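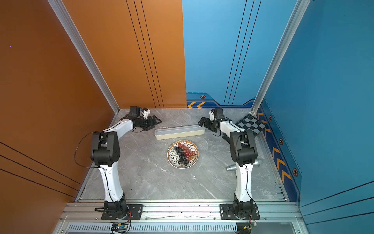
I have been recording demonstrations for Skosden since May, and I finally have enough of them to say something useful about how it goes. The job is to collect examples of two arms doing ordinary table chores, so that a policy can be trained on them later. I drive the arms, the software logs joint positions and video, and each run gets saved as an episode. The current chore is fruit on a plate and a tray. Two bunches of grapes start side by side on the plate, dark ones on the left and red ones on the right, with the long cream tray lying diagonally behind them. One bunch has to end up in the tray, and the written instruction for the episode says which.

Grapes were my idea and I have regretted it a few times. A block is the same shape from every side. A bunch of grapes changes shape when you lift it, and where you grab it matters a lot. If I close on the fruit, the bunch rolls. If I close on the stem, it swings. I do it both ways on purpose now, because the first batch was nearly all stem grabs and the model trained on it, which we called Mandia, didn't know what to do when the stem was underneath.

The count as of last night is 2399 episodes across all chores. I threw out more than I expected to. My rule is that a run with a fumble stays in if I recover from it, and goes if I have to reach in by hand. Long pauses go too. I used to stop and think in the middle of a run, and the model learned to stop and think in the same places, except it never started again.

The walls get changed between sets. Right now it is orange on the left and blue on the other sides, with chevrons and nut shapes printed along the bottom. I also leave things on the table that have nothing to do with the chore, like the microphone by the right arm. The instruction never mentions them.

A normal session is 2 hours and then I quit. I tried longer ones and my driving gets sloppy, which shows up in the wrist video as a lot of small corrections. The best I have managed in one session is 23 clean grape runs. Setting the bunches back on the plate takes about as long as the run itself.

Storage is the other headache. Fomum, the logger, writes everything to the local disk, and I copy it over to the shared drive when I'm done. It dropped the video for 12 episodes last week and gave no error. I now open the last file before I shut anything down.

Next up is the same chore with the plate and tray switched, and then something with cloth, probably a napkin. I'm also going to try the Keskinen settings for smoothing the arm motion and see if the replays look any better.

Posted Aug 3, 2019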